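August, 11 p.m.

By the Gredton bench blog

So the right hand quit on me again! We were almost 1,000 grabs into the cloth test (the yellow one, dark trim, everybody's least favorite) when the fingers curled and just... wouldn't let go. The stop button worked, thank goodness, but it took 2 presses, and I don't love that. The log says the Jadden driver kept sending "close" for 3 whole seconds after the open command. I've rolled it back and I'm keeping my own fingers well away until I've rerun the lot.
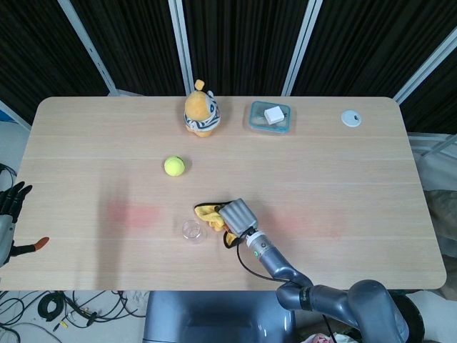
Phùng: Check the stop button wiring before you blame the driver. Two presses is the scarier fault.

2 comments · 3 shares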